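Section 4: Downloading and reading your Plarer e-book

Your order gives you one e-book in PDF form, together with the set of practice sheets that goes with it. The steps are the same for every title in the Plarer memory and study skills range, including the two courses by Fouad Filali. If you bought the printed edition as well, that is posted separately and you can ignore this section until you want the PDF.

4.1 Before you start

You will need the email address you ordered with and the order number from your receipt. The largest file in the range is 78 MB. On a slow connection, allow time for it to finish before you close the browser.

You also need a program that opens PDF files. Most computers, phones and tablets already have one.

4.2 Downloading the file

1. Open the receipt email and click Get my book.
2. Type in your order number. Leave out the dash.
3. Choose A4 or Small Screen. You can come back for the other version later at no charge.
4. Click Download and wait for the bar to fill.
5. Save the file somewhere you will find it again. Phones usually put it in a folder called Downloads.

Note: the link in the email works for 30 days. After that, sign in to your account and look under My Titles, where the book stays for as long as the account is open.

Caution: do not open the book in the browser tab and start filling in the practice sheets there. Anything you type is lost when the tab closes. Save the file first, then open the saved copy.

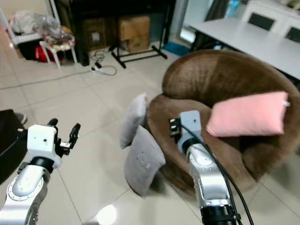 4.3 Moving the book to a Mandik reader

The Mandik reader will show the A4 version, but the type comes out small and the tables in the later chapters are hard to follow. Use Small Screen.

1. Connect the reader to the computer with its cable.
2. Wait until the reader appears as a drive.
3. Copy the file into the folder called Books. Do not put it in a folder inside Books, as the reader will not list it.
4. Eject the drive, then unplug the cable.

If the title does not appear, switch the reader off and on again.

4.4 Printing

You may print the whole book or single chapters for your own use. The practice sheets are meant to be printed more than once.

1. Open the saved A4 file and choose Print.
2. Enter the pages you want. Chapter page ranges are on the contents page.
3. Set the scale to Actual Size. "Fit to page" shrinks the recall grids and the fold lines no longer meet.
4. Set the quality to 300 dpi if your printer offers it. Draft is fine for text chapters.
5. For the recall cards, use a heavier paper. Ordinary 80 gsm lets the answers show through from the back.

Caution: print one card sheet on both sides as a test before you print the full set. If the answers are upside down, change the two-sided setting to Flip on Short Edge.

4.5 If the file will not open

A message saying the file is damaged nearly always means the download stopped early. Delete the file and repeat 4.2. If it happens again, try a different browser.

If you are asked for a password, type the email address you ordered with, all in lower case.

For anything else, write to Said Helmy on the Plarer help desk and include your order number. Messages sent after 4 p.m. are read the next working day.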